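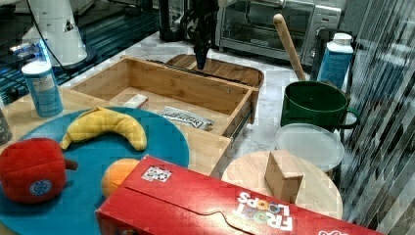 A student in the November group asked whether wood stops moving once it has been properly dried, and said that a shop in Plollgate had told her so when she bought a table top. The answer is no. Drying lowers the amount of water in the wood and takes it closer to the level it will settle at indoors. After that the wood goes on taking in and giving off moisture with the air for as long as it lasts.

Wood in the Home: Handout 6
Moisture and movement

Read with page 239 of the Landeg reader, which has the shrinkage table.

1. Where the water is

Water in a freshly cut log is held in two places. Some of it is free water, sitting in the hollow spaces of the cells. The rest is bound water, held in the cell walls. Free water leaves first, and while it leaves the wood gets lighter but hardly changes size. Once it has gone, the cell walls begin to dry, and shrinkage starts.

Moisture content is given as a percentage of the dry weight of the wood. Very wet timber can therefore have a moisture content above one hundred per cent. Students often mark this as an error in their first set of sums. It is correct.

Indoors, with heating on, a piece of wood may settle at 6 per cent. The same piece in the same room at the damp end of the summer may reach 11 per cent. The exact values depend on the house.

2. Direction

Wood moves by different amounts in different directions.

Along the grain: very little. For most work in this course we ignore it.
Across the grain, in line with the rays: moderate.
Across the grain, following the growth rings: the most, often close to double the figure for the rays.

The difference between the last two is the reason boards cup. A board sawn from the outer part of the log has rings running nearly flat across its width, and as it dries the side that faced the bark shrinks more than the side that faced the heart. The edges lift towards the bark side.

For the Skivach exercise, take a solid top 600 mm wide and work out its change in width between the two moisture figures given above. Use the table for beech, then for oak. Give both the radial and the tangential result. Show the working.

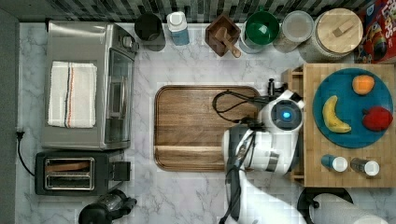 Boards glued up from several pieces are common because wide single boards are costly and tend to cup. Narrow strips can be turned so that their curves work against each other, and the finished panel stays flatter. The joints run with the grain, so the pieces on either side of a joint swell and shrink in the same direction. The long cutting board on the worktop has a lighter strip running near one edge, and if a strip like that is a second piece or a second species, it should be close to its neighbour in how much it moves. Where two woods with very different rates are glued together, the joint is put under strain each time the air changes.

Never glue a strip across the end of a wide board. Along its length the strip hardly moves, the board does, and something will split. Use a tongue and groove fixed at the centre only, or slotted screws.

3. Ends and faces

Water goes in and out of end grain much faster than through a face. A plank left in the sun will crack at the ends first. Sawmills paint the ends of logs for this reason, and the Flurnura yard uses wax.

A piece that is wetted on one face only will swell on that face and bow away from it. With kitchen boards the rule is to wash both sides, wipe, and stand the board on its edge so that air reaches both faces. Oil slows down the exchange of moisture. It does not stop it, and neither does varnish. 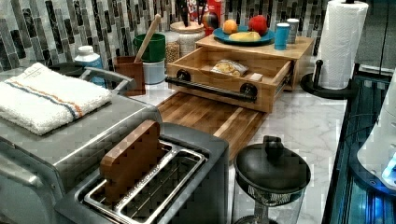 Figure 3. Toaster oven, toaster and wooden organisers against a tiled wall.

4. Heat in the room

Warm air can hold more water than cold air. When cold outside air is brought in and heated, its relative humidity falls, and wood in the room dries out. This is why drawers that stick in late summer run freely in winter, and why gaps open between floorboards once the heating goes on.

Local heat has the same effect on a smaller area. The part of a shelf over a radiator dries faster than the rest, and a shelf fixed tightly at both front and back may check along the grain.

5. For the next session

Finish the sums from section 2. Bring one small piece of solid wood, weighed on kitchen scales, with the weight written on it in pencil. Plywood and chipboard are no use for this. The pieces will go in the drying cabinet at Skivach and be weighed again at the end of the afternoon.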